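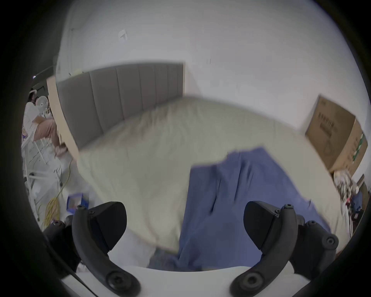

Effacement des heures creuses : ce que donne le compteur, mois par mois

J'ai repris en décembre les relevés de consommation de l'appartement, au pas de trente minutes, pour vérifier l'intérêt du contrat à prix variable signé chez Vitaline. Le principe est connu : le fournisseur signale la veille, vers 17 h, les créneaux tendus du lendemain, et le client qui réduit sa puissance appelée reçoit un crédit sur facture. Celui qui ne fait rien paie le tarif fort.

Le logement est chauffé à l'électricité, avec un ballon de 222 litres et quatre convecteurs. La puissance souscrite est de 12 kVA, héritée du locataire précédent. C'est trop, j'y reviens plus bas.

Sur la saison, j'ai reçu 15 signaux. J'en ai suivi 8 correctement, c'est-à-dire ballon coupé et convecteurs en hors-gel pendant tout le créneau. Les autres ont été manqués pour des motifs banals : notification lue trop tard, absence, programmateur resté à l'heure d'été.

La méthode de calcul du crédit mérite qu'on s'y arrête. Vitaline compare la consommation du créneau à une référence construite sur les jours ouvrés précédents, sans correction de température. Un redoux suffit donc à produire un effacement apparent, et une vague de froid annule un effort réel. Grigore Cozma, qui a le même contrat dans un immeuble voisin mais se chauffe au gaz, touche un crédit presque nul alors que sa courbe est plate toute l'année. Du point de vue du réseau, son profil est pourtant plus intéressant que le mien.

Second point, le report. Quand le ballon redémarre après le créneau, il tire sa pleine puissance, et les convecteurs aussi. La pointe se déplace, elle ne disparaît pas. Sur mes courbes, l'appel qui suit la fin du signal dépasse systématiquement celui d'un soir ordinaire. Si tous les abonnés d'un même poste redémarrent à la même minute, le gestionnaire récupère une seconde pointe. Sânziana Dobre m'a suggéré un relais temporisé à délai aléatoire. J'ai monté un Umley sur le départ du ballon, il fait le travail. L'application est médiocre, mais le réglage manuel suffit.

Pour la puissance souscrite, j'ai demandé un passage à 9 kVA. La demande est partie un mercredi, sans réponse à ce jour. Le maximum relevé sur l'hiver reste nettement en dessous, ballon et plaques compris.

Reste à traiter l'isolation du ballon, dont les pertes statiques sont mal documentées par le fabricant. Je ferai une mesure sur un week-end d'absence, eau coupée, et j'ajouterai les chiffres à la suite de ce billet.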